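Leasing a second car without a second headache
March 2025

The finance manager at Hoststead, a dealership on the Chamoun road, starts most lease conversations with mileage. "People ask for the monthly payment first," the manager told us. "I ask how far they drive to work."

A lease there runs up to 28 months. Going over the mileage limit costs 25 cents a mile, billed when the car comes back. "You can buy extra miles at signing for 15 cents — that's the time to do it."

Trade-ins with a loan still open are accepted. The payoff letter takes four days to arrive, and the old balance can be added to the new lease, though the manager advises against it.
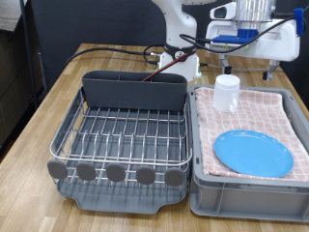
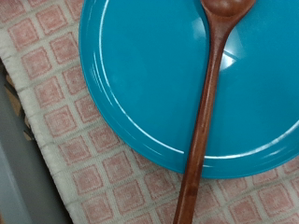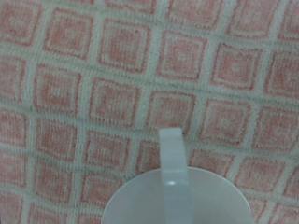 A reader in Lekar wrote in to say that the return inspection matters just as much, and that asking for the wear-and-tear chart before signing saved an argument over two scratched wheels.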